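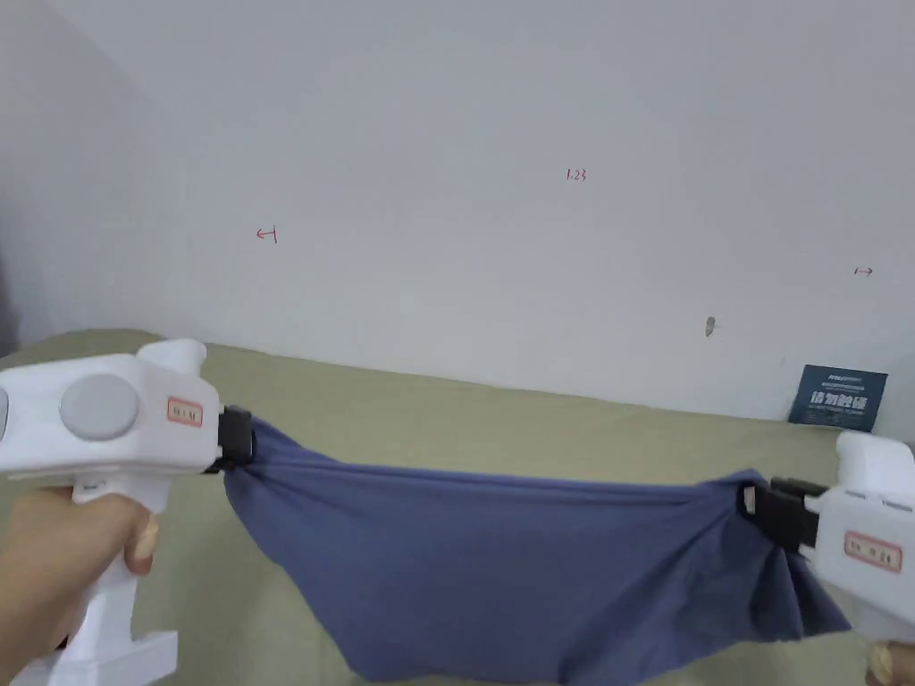 Last changed: a Tuesday in December

Workshop > Builds > Hand Grippers > Cloth Practice

By the Brallis bench, December

So you've printed your pair of Brallis grippers and you're itching to try them on something soft. Good! Start with a cloth, one in each hand, black jaws on the two top corners, and let the middle sag.

1. Lay the cloth on a covered surface and close the left jaw on a corner. Take a good bite, so the fabric gathers into folds.
2. Do the same on the right, then lift slowly to a count of 8.
3. Bring your hands apart until the top edge runs fairly straight. Don't pull it tight (I did, for almost 12 evenings, and wore out my jaw pads).
4. Lower, open both jaws, and go again. I like 10 lifts before a tea break.

If a corner keeps slipping, swap the pad before you touch the spring. Label both bodies, too, and keep your thumb resting on the front of the handle.

Questions? Ask at the Unthorpe shared workshop desk | © Brallis | Back to top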